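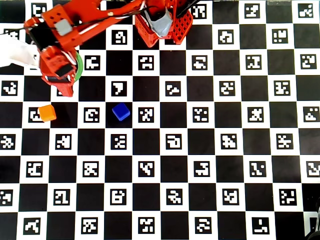
Opportunities > Take part > Stultham pattern mats

Makers and pattern lovers wanted for a very large black and white floor

We're putting together a patchwork floor for the old drill hall in Stultham, and we'd love some more hands! The plan is a checkerboard, plain black squares alternating with white ones, and inside each white square a small blocky pattern of its own. Some of the test designs look like letters or hooks, some are more like scattered pixels, and we've all got favourites already. No two are allowed to match, so we need a lot of ideas from a lot of people.

The finished floor will have 4000 squares. So far 533 patterns have been drawn and checked, mostly by Rozália Bednárik and her evening group in Prirkedbridge, who are very quick with a ruler and squared paper.

What you'd be doing

Drawing patterns on a grid (we give you the grid), cutting and sticking, or laying out rows on the hall floor and checking that the lines run straight. You can stay with one job or swap about. Zdislava Trnka looks after the layout and will show you how she squares up a corner, and Biljana Stoyanova keeps the pattern book, so every new drawing goes past her first. She's found a few twins hiding in there, one of them turned on its side.

Who we're looking for

Anyone aged 13 or over. Drawing skill doesn't matter a bit, as the patterns are just filled and unfilled cells. Patience helps. Laying out means kneeling on a hard floor, so bring a cushion if you've got one, but drawing and checking are done at tables and there's a ramp at the side door.

When and how much

Sessions start in October, from 6.30pm until 9pm, with tea at half past seven. Come to one or come to all of them. We can pay travel of up to £600 across the whole group, so please tell us early if you'll need some of it.

How to join in

Leave your name and a phone number at Dutar, the paper shop next to the hall, or ask there for Vlasta Oravec. A scribbled pattern of your own would be lovely to see but you don't have to send one. Under-16s need a note from a parent or carer.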